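4.3 Clearing and wiping the table

The Edley round table is supplied with a white top. White was chosen by people who do not have to clean it. A wipe after each use takes less time than the monthly apology described in section 6.

You will need: wet wipes, dry tissues, and somewhere to put the cups.

1. Move drinks off the table before you start. Cups with an inch of cold tea in them count as drinks.

2. Put the wipes in the middle, where you can reach them from any side. The table is round, so there is no head of it and no excuse.

3. Peel back the lid and take one wipe. If three come out together, use all three. They will not go back in.

4. Wipe from the centre outwards in overlapping strokes. Going round and round the rim is satisfying but only moves the crumbs to your neighbour's side.

5. Press the lid down until it is shut along its whole edge. A packet left open overnight becomes a packet of dry cloths.

6. Dry the top with a tissue. Follow the curve of the edge and finish underneath the lip, where the drips collect.

Note: Ink and turmeric may need a second pass. Leave the damp wipe on the mark for 9 minutes, then try again. After that, consider a tablecloth (Kaston range, part 763).

Caution: Do not use bleach wipes, scouring pads or the rough side of anything. Damage of this kind is not covered by the Adari guarantee, however sincerely the claim form is filled in.

Caution: Do not lean on the rim while wiping the far side. Walk round.

For loose feet and wobble, see section 4.4. 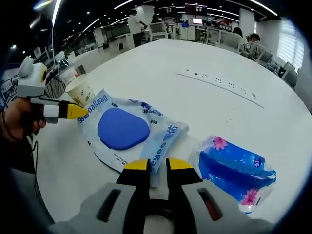
Fig. 9. Wet wipes in the middle of the table, with the tissue pack alongside. Cup and bottle still to be moved (step 1).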